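Wicker is the name for a way of weaving as well as for the goods made by it. The material may be rattan, willow, reed or cane. Small wicker baskets are used in homes and shops to hold bread, fruit, dried flowers and loose household items.
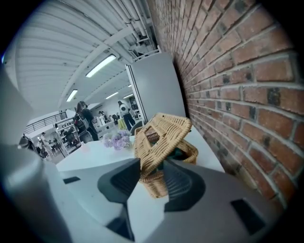
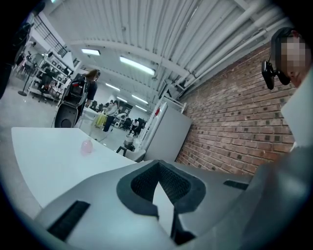 A basket is usually started at the base, with stiff stakes laid crosswise and finer strands worked between them. The stakes are then bent upward to form the sides. The top is closed with a border, often a braided one, and the braid may be thicker than the rest of the weave, as on the honey-colored rattan basket beside the red brick wall. Borders take the most wear and are commonly the first part to be repaired.

Rattan is a climbing palm. Its core is sold in round lengths and soaked before use. Willow is cut in winter, in many districts in February, and sorted by length.

Wicker is cleaned with a soft brush and a damp cloth. Dry strands become brittle and can split at the rim. The weaver Nuala Tully of Tollcombe lists 287 border patterns in her handbook, 4 of them for baskets without handles.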